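# Keeping household money papers in order

Most of the statements that come into a house can be dealt with in one sitting a month. I do mine at the kitchen table with a folder, a pencil and a shredder.

**Sort by account.** Give each brokerage, bank and retirement account its own folder, newest paper in front. Write the account's purpose on the tab: "retirement," "roof," "college." A fund with no purpose on the tab tends to get spent.

**Keep one summary sheet.** List every account, where it is held, and who is named as beneficiary. Check the beneficiaries each July. Araceli Bravo, who helped me set up my first sheet, found an old policy of mine that still named a cousin.

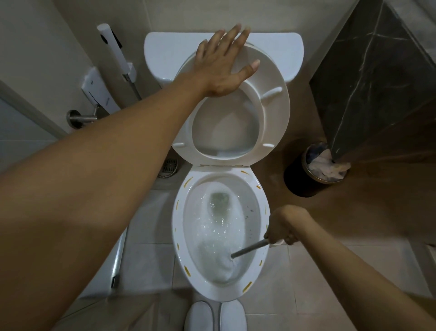
**Hold on to purchase records.** For shares in a taxable account, keep the confirmation for as long as you own them, and then with the tax return for the year you sell. Reinvested dividends count as purchases too. I had 18 of these slips for one small fund, and I needed all of them.

**Put home repairs in the same system.** Receipts for improvements, such as a new bathroom or a furnace, may matter when the house is sold. Ordinary upkeep usually doesn't, so those receipts can go once the warranty is up.

**Leave a cash cushion outside the portfolio.** Ours started at $1000 in a plain savings account. It paid for a plumber and a set of tires without our having to sell anything.

**Shred what you don't need.** Duplicate statements go, along with old offers and anything with a full account number on it. Pull the staples first if your shredder is a cheap one.

Last updated May 2018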